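What a Two-Armed Robot Taught Me About Handing Things Over (Workshop and Kitchen Tips)

Sep 25, 2018 - by the Bench & Pantry editor

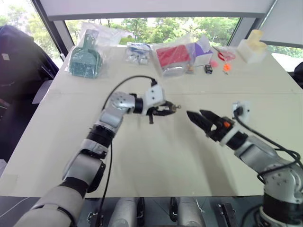 Borbridge wrote in after the last page to ask why a household tips column should care how a robot passes a sponge from one hand to the other, and whether any of it would help with a wobbly stack of plates. Fair question! I think it does help, and I've been boring everyone at home with it for weeks, so now it's your turn.

The work I'm talking about is the handover study at Branesberg. Two arms, one table, a bunch of ordinary household stuff, and the job is simple to say: pick a thing up with one gripper, pass it to the other, put it down somewhere else. They ran 400 handovers with their old method, where both grippers close in on a meeting point picked ahead of time, and 116 of them ended in a drop or a bad grip. Then they did another 400 with one change. The giving hand goes to its spot first and stops dead. Only then does the receiving hand come in. Failures went down to 38.

That's the whole trick - one hand holds still. The motors and the fingers stayed the same. It cost them some 17 seconds extra over a whole table of items, and I'd take that trade any day for the good glasses.

So I went home and tried it on everything.

Passing dishes to the person drying

We used to do the swoop, where I'm already turning back to the sink while the plate is on its way. Now I hold the plate out over the counter, stop, and wait till I feel the other person pull a little. Branesberg does the same with a force reading at the wrist: the giver doesn't open until it feels a tug. You've got a wrist too. Use it!

Threading, screwing and anything with two small parts

Park one part. Rest that hand on the bench, heel of the palm down, and bring the other part to it. I'd been holding a bolt in the air with one hand and chasing it with a nut in the other for most of my adult life (and then crawling under the bench with a flashlight). With the bolt hand planted I get the nut started on the first or second try, even the little ones on the Drastetti shelf kit, which has very mean threads.

Things in plastic bags

Bags were the worst group in the study, before and after the change. A gripper can get a perfectly nice hold on the plastic while the thing inside slides to the bottom and swings the whole business sideways. So let the contents settle first, then pinch low, right above the lump. It works for frozen peas. It works for bags of drywall anchors. For shiny, crinkly bags the robot's cameras had trouble as well, because the glare moves around, and I've noticed I misjudge those more too when the light is behind them.

Long handles

Brushes, spatulas, scissors. Give from one end and leave the other end free. The early version of the method grabbed everything in the middle, and then the second gripper had nowhere to go. If you're handing over scissors, you hold the closed blades and offer the handles, same as your grandmother told you. I also hang my long tools with the handles out now, so the first grab is already the right one.

Leave a gap before you start

The planner they use likes the two hands apart with clear table between them, and nothing tall in the middle. I copied that on my own bench. Supplies go in a row along the far side, the middle stays clear, and I quit parking my coffee there. Well, mostly.

One place it didn't help: anything floppy. Dish towels, cord, wet lettuce. The Branesberg people left cloth out of the counts altogether, and the group at Zamora that tried the same stop-and-wait idea on towels in December got next to nothing out of it. A towel hangs however it likes, and holding still won't fix that. For folding sheets I still do the old corner-to-corner walk, with a fair amount of muttering.

If you try the dish one, give it a few evenings. It feels painfully slow at first, and whoever is drying will say so - then you both get the rhythm and the waiting shrinks to almost nothing.

Next time I want to get into jar lids, where both hands have to move and I haven't got a good rule yet.

Last updated: Sunday-supper edition, second revision

Contact the editor | Copyright Bench & Pantry | Back to top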